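How to Clean and Care for a Laminate Tabletop

Laminate is easy to look after as long as you keep water away from the seams. You need two soft cloths, a bowl of warm water and a few drops of dish soap.

Clear the table and brush off any crumbs. Dip one cloth, wring it out hard, and wipe in long strokes from one end to the other. Go over it again with plain water, then dry it right away with the second cloth.
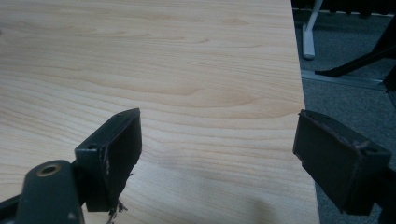 Streaks are usually soap left behind, so use less the next time. Wipe in the direction of the grain, even though it is only printed. On a pale blond top with fine wavy bands running across it, faint smears are hard to spot from above, so crouch and look along the surface toward a window. Finish with the edges, using a cloth that is barely damp.

For dried glue or ink, put a little rubbing alcohol on a cotton pad and dab for 30 seconds. Skip scouring powder and steel wool. Both dull the finish, and it can't be sanded back.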